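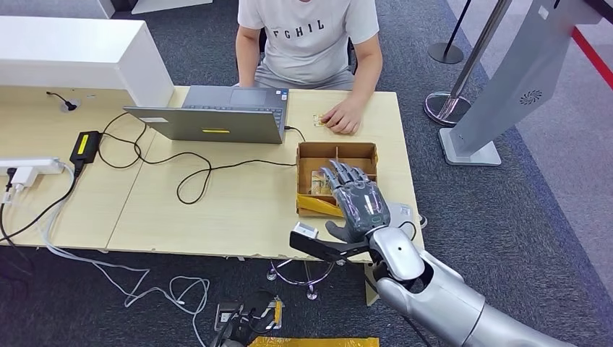 Sharing out snacks is the sort of job an office does badly for years and then pays someone to think about. Jendley, a small firm in Sanurbridge that sells what it calls desk order to other firms, has thought about it a good deal. Its answer is cardboard. An open brown box, split into compartments by thin card partitions, sits on the desk within reach of whoever is working there, and the little packets go in by kind. When I called in February one small packet lay in a lower compartment, and the two upper ones looked empty.

I asked the firm's founder why anyone would pay for that.

"They don't pay for the box," she said. "They pay for the box being kept up. Anybody can put dividers in a carton. Go back after a month and see what's in it."

What is in it, by her account, is pens, a dead battery, somebody's receipts and one biscuit. She has looked into a lot of boxes. Jendley's notes from its first year list 339 desks visited, and she says the tidy ones were few enough to remember.

The notes were offered to me as proof, and I am not sure they prove much. They record what was on each desk before Jendley came and what was there two weeks after. They do not say what happened later on. I put this to her.

"No, they don't. We weren't asked back to most of them." Was that a good sign or a bad one? "I'd like to say good."

Her largest customer so far is Hervieu, a mail-order business in Bedirton, which took 1,136 of the boxes for its packing floor and its offices. The packing floor still uses them. The offices, she admitted, mostly don't. People there wanted lids, and then they wanted the boxes in grey, and then they put them under the desk.

She is firm about lids. "A lid is where it goes wrong. You put something on top of it, and then you've got a shelf." She is firm, too, about the number of compartments, which she has cut twice. An early version had 7 and nobody could keep to it. I said that most people manage a kitchen drawer with fewer and no consultant. She laughed, though not for long.

"Most people think they manage it," she said. "Have you opened yours?"

I have, and it is fine. I did ask whether cardboard was a serious choice or just a cheap one. Cheap, she said, and she liked that when a box got tatty you could flatten it and fold another - nobody feels bad about throwing out a carton. The service around it costs rather more, and she would not give me a figure to print.

Jendley plans to try the boxes in two schools next, for glue sticks and rubbers. I asked what she would count as success there. She said she hadn't settled that yet.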